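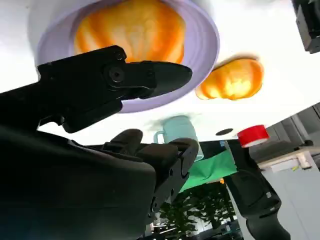
May 2, 2020

My attempt to grow pumpkins began with an envelope of 21 seeds from my old neighbor Teodoro Arroyo, who moved to Okmont and mails me things he thinks will improve my character. Last year it was a book on posture. I have read the part about chairs.

The envelope said "big ones" in pencil and nothing else. No variety, no year, no advice. I called him to ask how deep to plant them and he said "the usual," then talked for 40 minutes about his gutters.

So I went looking for instructions, and everyone who has ever grown a pumpkin has written them down, and they all disagree. Start them indoors. Never start them indoors, the roots will sulk. Soak the seeds overnight. File the edges with a nail file first, as if they were going to a wedding. One man with a very long website recommends playing the radio to them, talk stations only.

I soaked half and left half alone, which I told myself was science. Then I set the two saucers side by side on the windowsill, forgot which was which, and dried off the wrong one. All of them are now in yogurt cups on top of the refrigerator, where it's warm and where I can't see them without a stool.

The bigger problem is space. A single vine wants a piece of ground the size of a parked car, and I have a side yard shaped like a necktie. My plan is to run the vines along the fence and over toward Karthikeyan's compost heap. Karthikeyan Subramaniam has lived next door for years and is generous about most things, but I have not mentioned the vines to him yet. I did bring him a loaf of bread last week and he looked at it for a while and asked what I wanted.

In the meantime I have been digging. The soil on that side is mostly clay with bits of old flowerpot in it, plus one fork, a nice one, better than the ones we eat with. I've washed it and put it in the drawer. I mixed in three bags of manure and the dog has now decided the side yard is the finest place on earth. She has to be hosed off before she's allowed on the rug, and she considers this a fair price.

Friends keep asking what I'll do with the pumpkins if they come up. Soup, I say. I don't like pumpkin soup very much. I don't like pie all that much either – the crust is fine. I think I just want to walk out one morning and find something enormous and orange lying there that I can take credit for.

Checked the cups again before writing this. Two have little green hooks poking up. A third has a mushroom, and I'm going to water that one too.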